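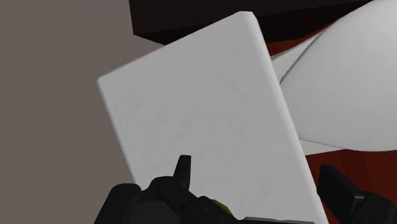 Flakau Mattress Topper, 10 cm

Home / Bedroom / Toppers and Pads

Item number 3768
In stock, sent from our warehouse in Rekberg

The Flakau is a topper for people who like their mattress but find it has become too hard for the shoulder and the hip. It lies on top of the mattress and is held with two wide elastic bands at each end. The inside is one piece of natural latex. The cover is cotton with a zipper on three sides, so one person alone can take it off.

We make the Flakau in our own workshop since 2009. The present version has a firmer edge than the old one, after several customers wrote to us that they slid a little when they sat down to put on their socks. If you own the old version, the new cover fits it also.

Which firmness should I take?

Soft is for side sleepers with a light body. Medium is what most customers order, and it is also what we send when the field is left empty. Firm is for those who sleep on the back or the stomach. If two persons share a bed and do not agree, please order two single toppers and the joining cover Lại, which closes over both of them.

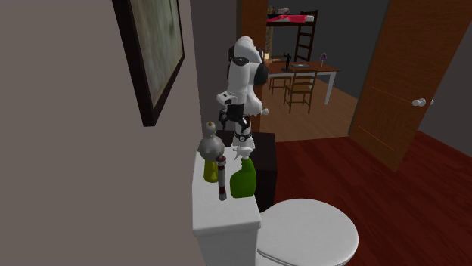 2 min read

Care and airing

Latex wants air. Please lift the topper from the mattress once in a month and let it stand on its long side for one afternoon, away from direct sun. The cover may be washed at low temperature. Do not put it in the dryer, it will become shorter and you will have trouble with the zipper. The latex itself must not be washed. For a spot, use a damp cloth and wait until it is fully dry before you put the cover back.

In the first days there is a light smell, a little like a new rubber boot. It is harmless and goes away faster with an open window.

Delivery

The topper comes rolled in a paper sleeve. Please open it on the day it arrives, and be careful with the knife. It needs one night to get its full height. In cold months it can need longer, so do not worry if one corner stays low in the morning.

Deliveries to Bukimholm go by ferry and leave our warehouse on Tuesdays only.

Price

Queen size, all firmness levels: 1,755 kr, with cover
Joining cover Lại: sold separately
Spare elastic bands: please ask

Returns

You may sleep on it for 30 nights. If it is not right for you, write to Phúc Vi in customer service and she will send you a label. Keep the paper sleeve if you can. Questions about the latex or about allergies are answered by Ottmar Stöcker in the workshop, who reads his mail in the morning.

Page last changed: Friday, February 17, 2023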